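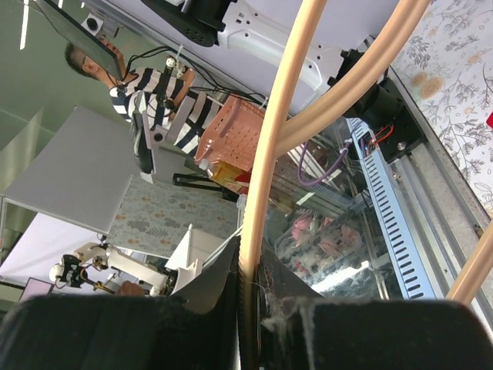
3 min read

A Little Laundry Corner in April

Every spring I promise myself that I will go through the clothes properly, and every spring it ends up being one long afternoon with a cold cup of coffee and a great deal of folding. So welcome to this year's gallery, which is a small one, and please forgive me if I wander a bit between the pictures, because I do love a tidy shelf and I can talk about it for hours if you let me.

The picture at the top has the pink basket in it, and I am so fond of that pink! It is more of a salmon, really, with a grid of square openings all over. I like a basket with openings like that, partly because clothes can breathe and partly because you can see what you have put in there and forgotten. The stripes at the upper left are a navy and white short-sleeved shirt, and I will say right now that a striped shirt earns its keep in any closet (I must have owned one in every size since I was a child).

Teodor Kaczmarczyk wrote to me after last year's gallery to ask how I decide what goes in a basket and what goes on a hanger, and I gave him a much longer answer than he wanted. The short one is that shirts hang, and so does anything with a collar, while socks, tea towels and the soft things nobody irons go in the basket. My grandmother kept house in Brellcombe from 1941 onward and she hung up a good deal more than I do, pillowcases included, but she also had a whole wall of pegs to work with and I have one short rod and a shelf.

Next comes the rack, which I could happily have given a page to itself. It is light wood, with a round rod along the top and a shallow tray at the bottom, and it stands on a covering printed with gray leaves and flowers. A white short-sleeved shirt is on the beige hanger at the left, spilling down over part of the tray, and near the middle are the empty hangers, pink and yellow all bunched up together. Don't they look cheerful? The red cloth is over there too, and I do think a bit of red wakes up all that white and gray.
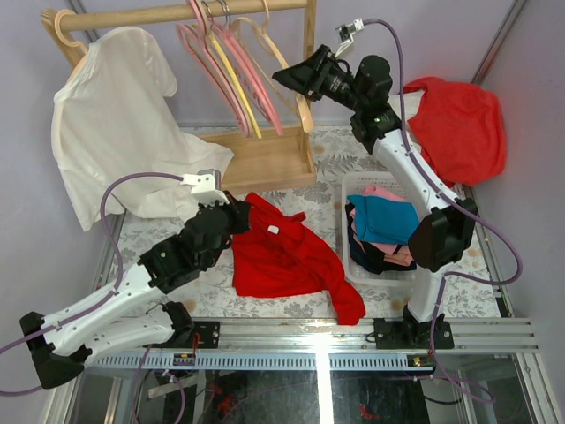
Small Notes on Hangers and Trays

Dagmar Trnka asked whether mixed colors bother me, and they don't, not one bit. I went through my own closet last winter and came out with 172 hangers, which was a shock, and I gave most of them away up and down Brzozowska. The ones I kept are in every color going. I use yellow for things that need a button or a stitch, and pink for whatever is ready to wear, and when I run out of pink I simply cheat.

As for trays, a low one under a rack is lovely for shoes or folded scarves. Mine at home is around 22 inches long and holds three pairs of flats and a clothes brush, with a little room left over for the lint roller.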